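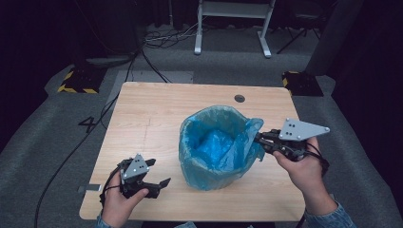

Small bin, big improvement: the Rirel desk bin and its blue liners

February
By Remzi Aydoğan

I love this little bin! It takes up hardly any room on a table, and the blue liners fold over the rim with plenty to spare. They come in a roll of 100, so mine should see me through to summer. My one grumble is that they cling together - you have to rub the edge between your fingers to get one open.

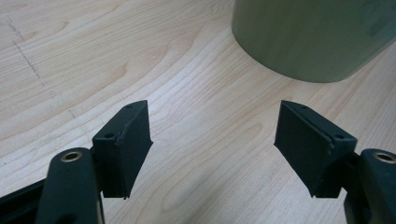
Do the liners fit other bins?

Mostly small ones. I tried them in my old Hollton pedal bin and they slipped down after a day, but in the Sönmez bathroom bin they stayed put for a week.

I've since bought two more, one for the sewing corner and one for my sister, who had already tried to walk off with mine.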